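Washing Cotton at Lower Temperatures: A Comparison of Household Methods

Project report, Textiles and Home Studies, second year
Submitted Dec 11, 2018

1. Background

Most care labels on cotton give a highest washing temperature, and many people treat it as the temperature they should use. In our first-year module we looked at how much of the energy in a wash goes into heating the water. This project follows on from that work. It asks whether everyday cotton items come out acceptably clean at 30 degrees, and what happens to their colour and softness when they are washed that way over a whole term.

The idea came from a survey carried out in April in the Eserard and Cerkard halls of residence. We received 284 completed forms. Most of the students who replied said they used whatever programme the machine was already set to. Very few had read the label on anything they owned. Several wrote that their tea towels and T-shirts had gone stiff or grey and that they did not know why.

2. Materials

We used old cotton items given by students in the two halls. They were T-shirts, pillowcases, tea towels and dusters, all of them washed many times before. New fabric was left out on purpose, as the finish put on in the factory takes several washes to come away and would have confused the results.

The detergent was Oneter powder, bought in one batch so that every wash used the same product. No softener was added. The water in the Nkosi building, where the machines are, is hard, and this turned out to matter more than we had planned for.
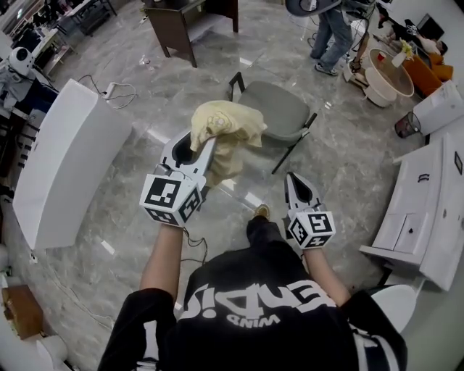 Printed cotton needed its own set of notes. A print sits on the surface of the cloth or soaks into it, depending on how it was made, and the two kinds wear differently. Large solid lettering, like the white letters on a black T-shirt, tends to crack along the folds when it is tumble dried hot. Small printed pictures on thin cloth usually go another way and lose their colour evenly. The pale yellow cloth has a small cartoon-like print of this sort, and it is faded. We scored prints separately from the base fabric for this reason, so that an item could do well on one and badly on the other.

3. Method

The items were split into two groups. Group A was washed at 30 degrees and Group B at 60 degrees. Each group went through 16 washes on the same programme length. Everything was dried on racks indoors.

Before the first wash and after the last one, each item was scored for stains, colour, softness and smell. Scoring was done by 2 members of the group working apart, and the scores were then compared. Where they differed by more than one point the item was looked at again by both.

Standard stains of tea, cooking oil and tomato were put on white cotton squares and left overnight before washing.

4. Results

Tea and tomato came out almost as well at 30 degrees as at 60. Oil did not. The oil squares in Group A still had a visible ring at the end, and rubbing in a little washing-up liquid first removed most of it.

Colour held better in Group A, most clearly on dark T-shirts. Softness was poor in both groups. We put this down to the hard water, and a short side test with washing soda added to the drum gave softer towels.

Smell was the least reliable score. Tea towels left in the machine after the programme ended scored badly whatever the temperature.

5. Problems

One load in Group B was run on the wrong programme and had to be left out. The racks were also too close together in the first weeks, so drying times from that period are not reported.

6. Further work

The washing soda test should be repeated with measured amounts and with soft water as a comparison. It would also be useful to test liquid detergent, which most of the students in the survey said they bought.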